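Larkance Small Things List > Storage & Sorting > Threads

We use cookies to remember which threads you've read. OK / Change settings

Re: clear boxes or tins, and what do you sort on?

Evdokia Petridis wrote:

> Hello everyone,
>
> My aunt's button and bead collection has come to live with me, and it
> arrived in cookie tins. Lovely tins, but I can't tell what is in any of
> them without taking off the lid, and I've already opened the one with
> the shank buttons in it so many times that I'm tempted to tape it shut.
>
> Two questions. First, does anyone here use clear plastic boxes for
> loose stuff, and do you like them? I see them at Vedgate in all sizes
> and I can't decide if I'd love them or if they'd just look like a mess
> I can see through.
>
> Second, what do you do the sorting ON? My dining table has a strong
> grain and small dark beads simply vanish into it. Siham said somebody
> on here had a big white surface and swore by it. Who was that?
>
> Evdokia

Evdokia, that was me! And I'm so glad you asked, because I have wanted to go on about this for months and my family has stopped listening.

Boxes first. Yes, yes, get the clear ones. I switched over from tins and shoeboxes in February and I would never go back. The thing I love most is that I can look in from the side. With a tin you look down on the top layer and guess at the rest. With a clear straight-sided box you can see the little black glass ones that always sink to the bottom, and you can see when you're running low on something before you've promised it to somebody.

As for the mess you can see through, I worried about that too, and all I can say is that it depends what you put in them. One kind per box looks wonderful, like a candy store. A box of odds and ends looks like a box of odds and ends. I keep my odds and ends in a tin!

Some things to look for when you're at Vedgate:

Straight walls. A lot of boxes taper toward the bottom, and they waste shelf space and lean when you push them together. Straight ones line up.

A flat bottom inside. Run your finger around it. If there's a deep groove where the wall meets the floor, seed beads will get into it and you will be in there with a toothpick. Ask me how I know.

Open top for working, lid for the shelf. I don't bother with hinged lids anymore. When I'm sorting I want the box wide open with nothing flapping over it, and a hinged lid always seems to swing shut as I'm tipping a scoop in.

Size. Smaller than you think. I bought big ones the first time and a big box full of metal buttons is a serious piece of weight. My biggest held 634 brass buttons (I know because I was selling part of the lot and had to list it) and I nearly dropped it on the cat. Seven of the smaller size replaced two of those monsters and I can carry any of them in one hand.

Cleaning. The shiny clear kind shows every fingerprint and goes a little cloudy-looking along the sides. A soft cloth and a drop of dish soap, then let it air dry. Please don't use a paper towel on it, it leaves tiny scratches and after a year you can't see in so well. Latifa told me the old Damasceno boxes were tougher that way, but I haven't come across one in ages, so if anybody has a stack they don't love, write to me off list.

Labels go on the short end. I tried the long side and then I couldn't see the buttons, and seeing the buttons was the whole idea. A strip of paper tape with pencil on it is plenty.

Now the surface! This is the part I get really excited about. I was doing what you're doing, working straight on the wood, and I lost things all the time. Then I laid a big white board on top of the table – one flat piece covering nearly the whole thing – and it changed the hobby for me. Everything shows up. Dark beads, obviously, but also dust, broken bits, the one button that's a slightly different cream from all its brothers. You want matte. A glossy board bounces the lamp back at you and by evening your eyes ache.

It doesn't have to stay spotless, either. Mine picks up marks and I've quit fussing over them. A few faint tan blotches don't hide a bead. What does bother me is crumbs, so no cookies at the sorting table, even though the tins are right there.

The one trouble is that a clear box on a white board is surprisingly hard to see. You get the edges and a bit of shine and the rest just disappears into the white. I've knocked boxes over reaching for something else. If you put a lamp off to one side, the edges catch the light and you stop doing it. Or drop a handful of something dark in the bottom first, that works too.

Clear box and white board, with a look at the board's surface in the middle one: 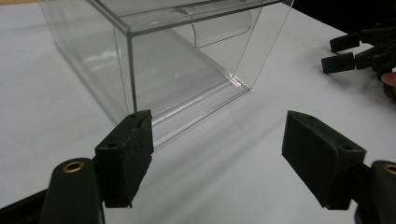
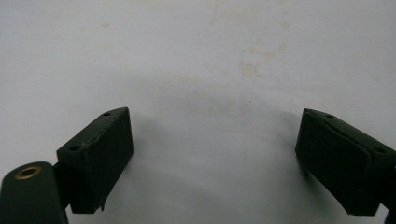
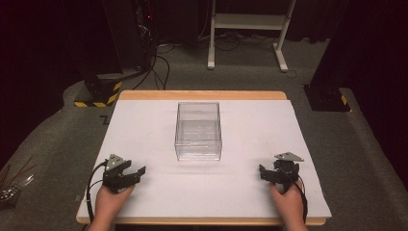 Graziella Pace
Larkance list member, buttons and glass beads

See how the last one has just a narrow band of the light wood showing along the far edge of the table? I like a board that comes nearly to the edges like that. A small board in the middle of a big table gives you a lip, and beads roll off the lip and straight into the wood grain where you can't find them, and you're back where you started.

For the actual sorting, I tip out less than I want to. A cupful, no more. I push it into a rough heap at the far side, put the open box near the middle and pull things toward me by color first, then by size. Loukia Vasilakis does size first and she's faster than I am, so maybe listen to her. Loukia, are you reading? Tell Evdokia about the spoon!

And Evdokia, please don't throw out the tins. If your aunt had up to 2000 buttons in each of them, as you said to Siham, there will be doubles, and the tins are perfect for doubles. I'd love to see what's in the shank button one. Are any of them glass?

Still looking for a decent scoop, by the way. The Truvora one has a rim that's too thick to get under flat beads. Suggestions very welcome.

Graziella

Reply to list | Larkance Small Things List, run by its members | Contact the list owner | Back to top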